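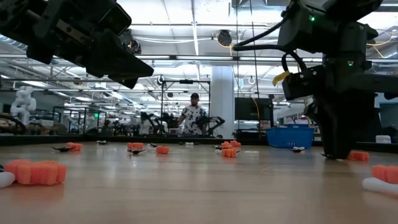 Saturday, May 27, 2023 – foam sort, table 2

Orange foam all over the wood top again, linked blocks and small cubes mixed in with the dark clip things and the white bits. Want them in seperate bins before Monday.

– big linked piece: keep whole, dont cut
– cubes go in the Nekwood tray
– white ones, no idea yet. ask Lokilholm
– dark ones flat in the shallow drawer

Foam order no. 1869, still waiting on teh second bag. Wipe table after, grain picks up crumbs.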